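Turnoser Bench Unit – for staff kitchens and small canteens
Brernlow Workplace Equipment

Product code 1694-T | Supplied with the Clidisard planning software

The Turnoser is a two-gripper unit for the sink area of a staff kitchen. It is made for the small jobs between meals: moving plates, putting fruit out, clearing what is left beside the basin. Your kitchen people keep the cooking, the ordering and the contact with the guests.

Before we deliver, we build your counter in Clidisard and run the tasks there. You receive the pictures by email and can tell us what is wrong with the layout while it is still cheap to change.
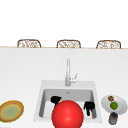

Most customers ask first about the staff. In our experience the work changes more than the number of hours. One person on each shift becomes responsible for the unit, and this person needs three hours of training, which we give at your own counter. The others need only to know the stop button and the cleaning routine. We ask you to talk with the team before you order – a unit that arrives as a surprise is often switched off after a month.

Please also think about who loses the quiet jobs. Some employees like twenty minutes at the sink after a busy lunch. With the planner you can keep certain hours free of the unit, for example from 2 pm.

Planning views, Ruggiero counter layout

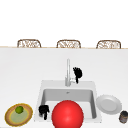

Simulated view: both grippers at the sink, red ball in the basin, plates on either side.

Specifications
Grippers: 2, black
Task library: 23 kitchen tasks
Simulated runs before delivery: 2,000 for each layout
Training: 3 hours, at your site
Set-up time: roughly half a day
Colours: black only

What is included
Bench unit with two grippers
Clidisard licence for one counter
Wall card with cleaning routine
Stop button with cable

Not included: plumbing changes, counter repairs, a second training day.

Delivery
Orders placed before December are installed in the new year. For a counter longer than the Ruggiero layout, please send us a drawing with all measurements in millimetres.

Request a quote | Download the staff guide | Back to kitchen equipment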